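Ticket 667: Zumska coop door stops halfway at dusk
Product: Zumska door unit, fitted to a Nasell hen house
Handled by: Wunwood Poultry Supplies, support desk
Status: closed
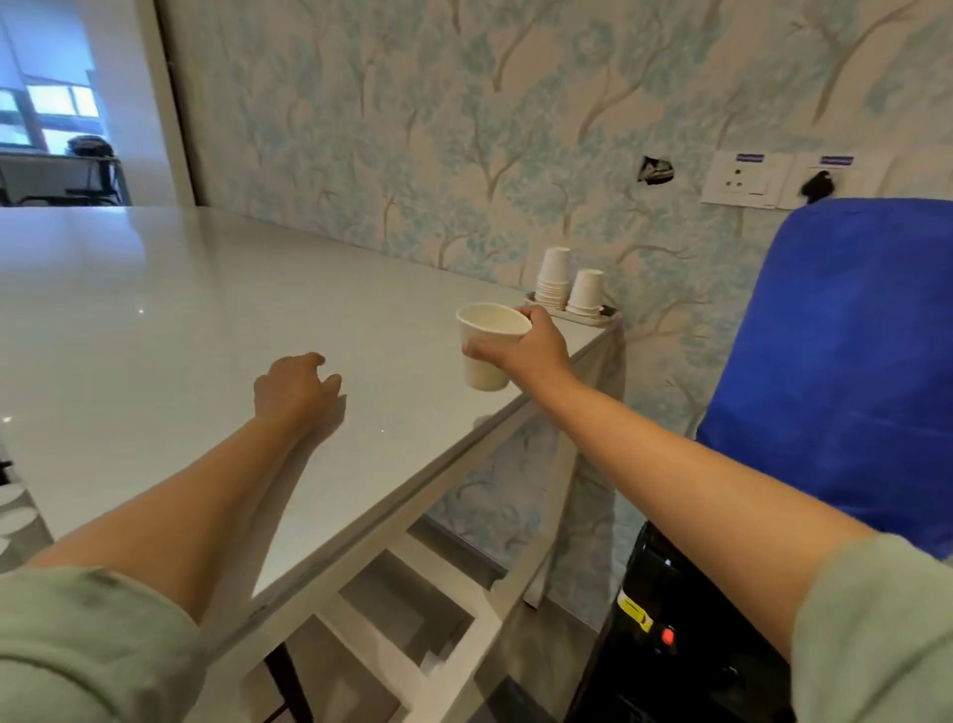 Reported fault
Customer keeps a small laying flock. The door opens normally in the morning but stops about halfway down at dusk, then lifts again. Fault began in August, after the run was re-bedded. Two hens have started roosting outside. Egg numbers are down, but most of the flock is in moult, so this is not being treated as part of the fault.

Checks requested
1. Battery voltage with the motor running.
2. Light sensor wiped with a dry cloth.
3. Door closed by hand using the override button.
4. Both side runners cleared of bedding and droppings.

Customer reply, Friday
Battery reads normal. Sensor cleaned, no change. Door also stops on the override, at the same height each time. Runners brushed out. Error code 149 shows after each attempt.

Diagnosis
Code 149 is logged when the motor meets resistance before the lower stop. Light sensor ruled out — the override bypasses it. Asked customer to unhook the cord and slide the door by hand. It binds at the same point. The left runner has bowed inwards where the Sepúlveda run panel was screwed through the side wall.

Fix
Panel screws backed out and replaced with shorter ones. Runner straightened and refitted. Lower stop set again by holding the override until the motor clicked off.

Result
Door closed fully on 2 evenings running, no code shown. Customer is lifting the outdoor roosters in by hand until they go back to the perch.

Parts sent: none
Note for desk: add screw length to the Nasell fitting sheet.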